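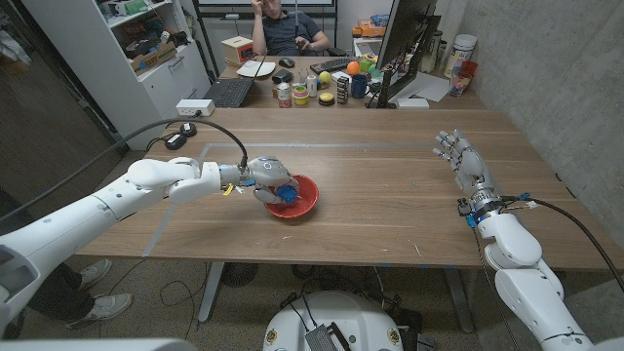
1/7
Drurnside Community Kitchen – Recipe of the Month
2020-02-20
This month's recipe is the Prundale oat and pear smoothie, a light breakfast drink of 242 calories per serving. It has been served at our Prarov site since November and is now the drink members ask for most often. The full method follows in this thread.

2/7
Ingredients for one serving: 1 ripe pear, cored but not peeled; 300 ml unsweetened almond milk; 4 tablespoons rolled oats; half a teaspoon of ground cinnamon; a small piece of fresh ginger; a handful of ice. Canned pears may be used if they are packed in juice. Please drain them well.

3/7
Place the oats and almond milk in the blender first and leave them to stand while you prepare the fruit. Members who skip this step have reported a gritty texture. Add the pear, cinnamon and ginger and blend until smooth. Add the ice last and blend again until no large pieces remain.
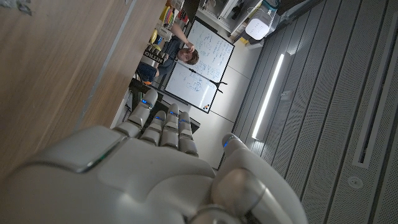
4/7
The drink thickens as it stands. If it is to be carried to work, add a further splash of almond milk and shake the bottle before drinking. We do not advise keeping it overnight – the pear turns brown and the ginger becomes rather strong.

5/7
Substitutions. Skim milk or soy milk may replace almond milk, although the calorie figure given above will then change. Apple works in place of pear but gives a sharper drink. Members avoiding gluten should check that their oats are labeled accordingly. We have tested the recipe with frozen banana and found it too sweet for most tastes.

6/7
Several members have asked whether the Simiyu spiced cocoa drink will return. It will be posted next month with a reduced quantity of sugar. The earlier version listed the cocoa in tablespoons where teaspoons were intended, and we apologize to those who made it as written.

7/7
Printed recipe cards are available at the front desk in Drurnside and Prarov during normal opening hours. Questions about ingredients or portion sizes may be sent as a reply to this thread. Replies are read on weekdays – please allow time for a response.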